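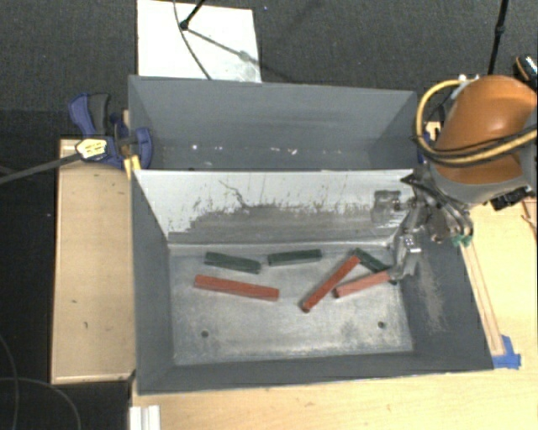
Werkasitz Shop Group – Fixtures and Small Parts

Archive > Lists > Shop-Fixtures > December 2020 > Bin floor wear and block finish

From: Silvan Trummer
To: shop-fixtures
Subject: Re: Bin floor wear and block finish

Elfriede Lüthi wrote:

> Two questions before I reorder. First, is the marking on the divider
> only dirt, or is the coating going? Second, do the holes in the tray
> floor need to stay open? Pichler can supply a blank floor for the same
> price, and small chips of wood collect in the holes we have now. I
> would also like to settle the block finish. The Skulholm set is
> chipping at the corners and I don't want to buy more if the paint is
> wrong for bare metal.

Divider first. The dark smudges and the scratches are separate problems. I wiped the left half with a damp cloth and dish soap and most of the smudging came off. The scratches did not change. I can catch a fingernail on the deeper ones but I don't see rust in any of them. My reading is that the coating is worn and still doing its job. I would leave it.

The floor of the front tray is worse to judge, as it is scuffed and mottled all over and there is no clean patch to compare against. I measured flatness with a straightedge from the foot of the divider to the front edge and found nothing I could get a feeler gauge under. A block lies flat wherever you put it. Mottling alone is no reason to replace the floor.

Holes: please keep them. They sit near the front edge, one on each side, and on the drawing they are the screw positions for fixing the bin to a bench. We don't use them at present because the bin just rests on the tabletop, with a wood strip along the right side and a piece of blue tape at the lower right corner. If the bin ever goes back to the steel bench we will want them. For the chips, a vacuum with the narrow nozzle is enough.

The dark side wall on the right has a lighter, dusty patch. I took some of it up on tape and it looks like wood dust to me – no paint flakes in it that I could find. The end grain is probably shedding where the blocks rub on metal.

That brings me to finish. The chipped corners are on blocks from batch 363. Batch 206 went through the same use and the corners are sound. According to the order sheet, 363 had one coat and no sealer, and 206 had two coats sanded between. I'd buy to the 206 specification in the same two colors, dark green and reddish-orange. The orange varies: some blocks are closer to salmon, and this was so when they were unpacked. If you need a color match, ask for all the orange from one mix.

Rirkosance quoted a minimum of 2,000 blocks, far more than we can store. Pichler will do small lots, but ask them to break the edges before painting. A sharp corner holds very little paint whatever goes on it.

Not yet checked: the rear compartment floor. I will do it in March when the bin is off the table.

Silvan

Comments

benchdog_k
We had the same dust from end grain. One coat of thinned shellac before the paint stopped it.

M. in stores
Is the 206 sheet still in the shared folder? I can only find the one for 363.

Elfriede Lüthi
It's filed under Skulholm, second page. Holes stay, blank floor canceled. I have asked Pichler for a price with broken edges.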